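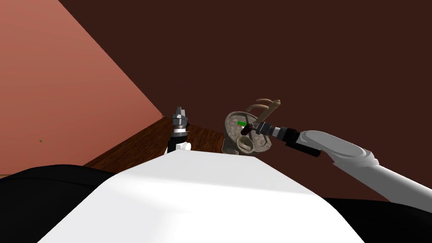

Head view in the simulator. Right gripper at the objects, left gripper raised.

Demonstration Diary, Skastov Laboratory
Entry for 20/12/2025
Kept by Theda Baumgart

The session opened with the two-arm scene that was carried over from the Vanerholm project. The purpose of the day was to record further demonstrations by remote control, with the operator driving both simulated arms from the Liapis hand controllers. Ross Guthrie operated first and I kept the log. We changed places after the midday break.

The total before we began stood at 136 accepted demonstrations. I had reviewed the last group the evening before and was not satisfied with it. The right arm does nearly all of the work in this task, and in too many of the recordings the left arm drifts while the operator's attention is elsewhere. A policy trained on such material will learn the drift together with the grasp. I therefore asked that the left hand be set in a resting pose at the start of each attempt and held there until it is required.

Ross reported that this was tiring. He found that keeping one wrist still while the other worked at an angle took more effort than moving both. We lowered the operator's chair and moved the left armrest forward, and he was able to continue. I have noted the chair setting inside the cover of this book.

The approach remains the weak point. The operator is inclined to close the fingers early, judging the distance from the head view alone, where the far side of the gripper is hidden. I have asked both of us to go by the wrist view for the last part of the reach, and to keep the jaws fully open until the target lies between them. Ross adopted this readily. I was slower, having formed the other habit in May when we had only the one view.
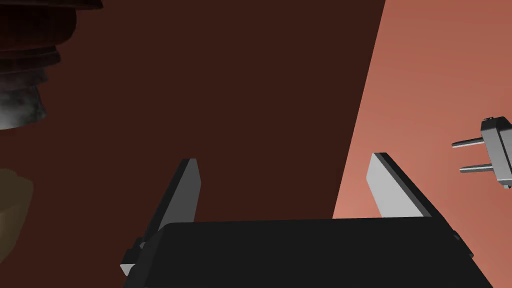 Recordings accepted and rejected

Seven new demonstrations were accepted in the morning. The rejected attempts fell into two kinds. In the first, the handle turned in the fingers after the grasp and the operator corrected it by twisting the wrist back and forth. The correction succeeded in most cases, but the movement is untidy and I do not wish to teach it. In the second, the operator paused in mid-air to consider the next step. Fedura, our recording program, keeps every step whether or not anything moves, and a pause of this kind leaves a long flat stretch in the middle of the file. One attempt reached 1,100 steps, and when I played it back most of that length was waiting.

It was agreed that pauses before the first movement may be trimmed and that pauses after it may not. If the operator needs to think, the attempt is to be discarded and begun again. I recognize that this will reduce the daily number.

I also compared my own demonstrations with those made by Ross. He takes the handle low, close to the bowl of the vessel, with the wrist well over. I prefer to take it higher. Both are sound, and I see no reason to require one of them, provided that each operator is consistent within a group and the operator's name is entered with the file. Two of my morning files lacked the name and I have corrected them. 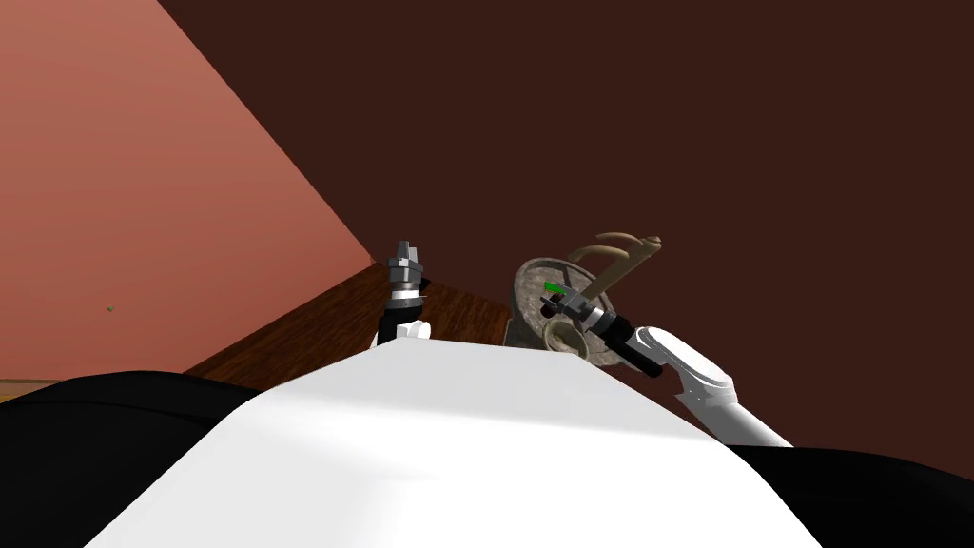
The afternoon was given to the release, which has had less attention than it deserves. An operator who is pleased with a clean grasp tends to let go hastily at the end, and the arm then springs away before the object has settled. I asked for a short, steady hold, followed by a straight withdrawal along the line of the fingers. My first attempts at this were poor. The controllers respond strongly near the end of their travel, and a small opening of the hand produced a jump. Reducing the response by one setting in the Liapis panel gave a much smoother withdrawal, and we left it there for the remainder of the session.

Eight demonstrations were accepted after the break, the last three of them mine. I repeated the final one with the jaws left open through the whole withdrawal and preferred the result. The return to the starting pose should be made in the same manner, without closing the gripper on the way.

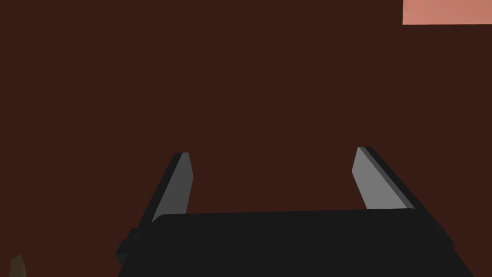

Ross Guthrie asked whether we ought also to record some recoveries, in which the first grasp is missed on purpose and the operator goes back for a second. His view was that a policy shown only clean work will have nothing to draw on when it misses. I replied that I had no objection in principle, but that such files must be kept in a group of their own and labeled as recoveries, so that they can be left out of the first training run. He accepted this and will draft the label.

Outstanding: the written rule on pauses, the label for recoveries, and a second cushion for the left armrest. The controllers were returned to the charging shelf and the day's files copied to the shared drive.

T. Baumgart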